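### 4.2 Bin trials

We compared two grippers on the same KUKA arm: the Nerport parallel gripper, with rigid metal fingers, and the Culport suction tool. Both ran under the Tiongson controller with identical speed limits. Each gripper was given 336 pick attempts from a metal bin of mixed household items. The objects were tipped in by hand and left where they fell, and the bin was refilled after every 5 failed attempts in a row.

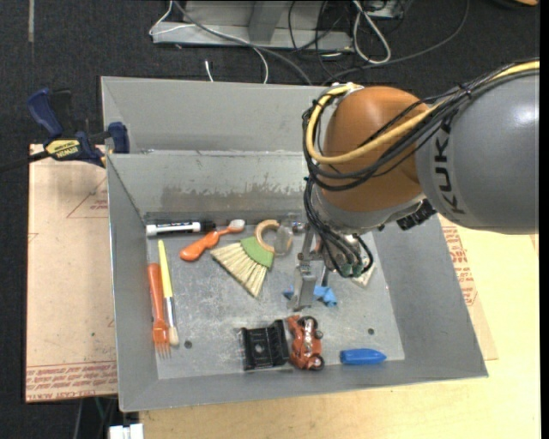

**Figure 3.** Sheet-metal bin and mixed objects, with a flat metal finger lowered over the bin floor.

The sloping sides matter for both tools. Thin items such as the fork and the paintbrush in Figure 3 can end up close to the wall, where the parallel gripper has little clearance and the planner must tilt the wrist. The suction tool could approach these items from above but often failed to seal on narrow handles and on bristles.

Grasp candidates came from the Ciltico detector, which we did not retrain. We capped it at 110 candidates per view and discarded any that placed a finger within the wall margin. The same margin was kept for suction, although a smaller one would probably have favoured that tool.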